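Crafts & Home > Houseplants > Propagating

How to root African violets from leaves on a tray

I've been growing violets on my kitchen windowsill for years, and people keep asking how I get so many out of one pot. Leaves! One good leaf will give you a little cluster of babies, and it costs next to nothing. My mother plant for this batch is a purple one called Drakulora that I got at the Hutevwood plant swap in July (worth the drive, bring cash).

What you need: a healthy leaf or two, small cups with holes in the bottom, seed-starting mix, a clear plastic bag, a tray, and a squeeze bottle with a long bent nozzle. I used a regular watering can at first and washed half my leaves right out of their cups. 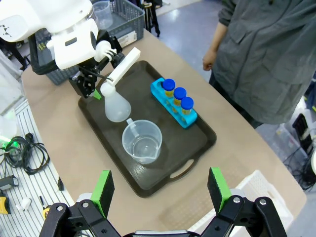 Bent-nozzle bottle and a brown tray

Pick a leaf from the middle ring of the plant. The big outer ones are tired and the tiny center ones haven't got the strength. Snap it off at the base, then trim the stem down to an inch or so with a clean blade, cutting at a slant. I let mine sit while I get the cups ready, maybe long enough to drink a coffee.

Wet the mix before it goes in the cup. I put 200 ml of lukewarm water into a mixing bowl of it and stir with my hand until it clumps but doesn't drip. Fill the cups, poke a hole with a pencil, slide the stem in and firm it up. The leaf should lean back a bit – if it flops, prop it with a toothpick. Label them now. I once had 12 mystery cups and had to wait until spring to find out what I'd saved.

Bag the lot, blow a little air in, and set it somewhere bright but out of direct sun. Then leave it alone for a week. After that, feel the top of the mix every few days and give a small squirt around the edge if it's dry, keeping the water off the leaf. 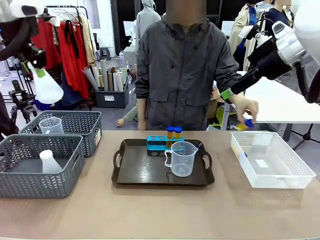
A reader called Tang wrote in to say she skips the bag completely and waters from underneath, pouring a little into the tray and tipping out what's left after half an hour. I tried it on my second batch and it does work, though my kitchen is dry in winter and I lost a couple.

Babies come up at the base of the leaf, usually a couple of months in. Wait until they're the size of a dime, then tease them apart and pot them up.

Comments

Ferka: Mine took 18 weeks and I'd nearly thrown them out. Don't give up, folks!

violetfan313: Does this work with the variegated kinds? Mine all came up plain green.

windowsill_mo: Cutting at a slant made a big difference for me, thanks – I got five babies off one leaf.

Related
Why are my violet leaves curling?
Repotting a leggy violet
Easy plants for a north window
Getting rid of fungus gnats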